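Visit to Plindo, Wovdale

In March I had the possibility to visit the data hall of Plindo in Wovdale. The train came late, so I missed the coffee but not the tour. Our guide was Colin Fothergill, who plans the tasks there. We were a group of eight, mostly from Kopecký, where I work with packing machines.

The hall is more quiet than I expected. Each station has a table, a robot and an operator who guides its hands. One attempt is called an episode. A good operator makes 109 episodes on a good day, but Colin said that nearly 55 is more usual for a new person. After every episode the objects must be put in a different position, and this part is done by hand.

I stayed longest at the station for small household tasks. The task was to pick up a tennis ball and put it in a little bin with a flip-top lid.
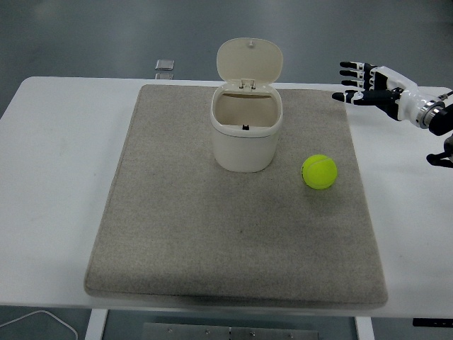

I asked if failed attempts are deleted. Colin said they keep them, but with a separate label. For me this was the most useful answer of the day. The labels are made in a program called Jesis, and we were shown it for only two minutes, which was a pity.

The visit is free, but you must write to them before. Please take warm socks, the floor is cold.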